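Hekdale open day, February – anyone else go?

gantry_moth
Posts: 108
Went to the Hekdale open day to see the Elico arm do its sorting demo. They let small groups in, and we got maybe twenty minutes by the cell. Jabari Khaemba ran it and took questions the whole time, which I liked. The shop next door (Brerkitz) had a table too but only brochures.

They said the arm has logged 2,048 picks since it was set up. I have no way to check that. The run we watched was 63 picks. I wasn't keeping score on misses, so don't ask.
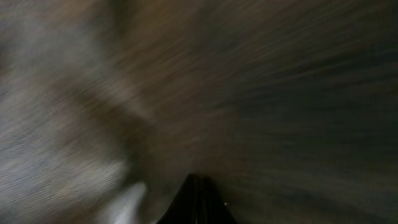 My main question was about speed. Khaemba said they run the moves between stations fast and slow down only for the last bit before a grasp. Fine, but then how much use is the wrist camera during the fast part? At that moment everything past the black finger is streaks, and I couldn't tell you what the pale gray thing at lower left is. The finger itself stays readable. He said the software ignores the wrist view until the arm slows down and uses a fixed overhead camera before that.

19tooth
Posts: 63
I was in the group after yours. Same answer on the overhead camera. I don't see the problem. You don't need a sharp view while you're traveling, you need it when you get there.

gantry_moth
Posts: 109
If nothing moves in the meantime, sure. In a real shop people bump bins.

pollard_k
Posts: 2,011
The gray thing could be the other finger. Could be a part. I wouldn't bet on either.

As for the blur, that's exposure time. It looks dim in there. Put a ring light on the wrist, shorten the exposure and most of it goes away. We did this on our Tremblay cell and it took an afternoon.

19tooth
Posts: 64
Ring light gives you glare on anything shiny. We took ours off again.

pollard_k
Posts: 2,012
Depends on the parts. Ours are all matte.

rautiainen_p
Posts: 19
Pirjo Rautiainen here, I helped with the sign-in desk. The evening groups got a slower run because several people asked for it. If you only saw the fast one, email the front office and ask for a repeat visit. Bring closed shoes, we had to turn two people away.

gantry_moth
Posts: 110
Thanks, I'll write to them. Do you know if we can bring our own parts to try?

rautiainen_p
Posts: 20
Small ones, yes. Ask Jabari first about weight.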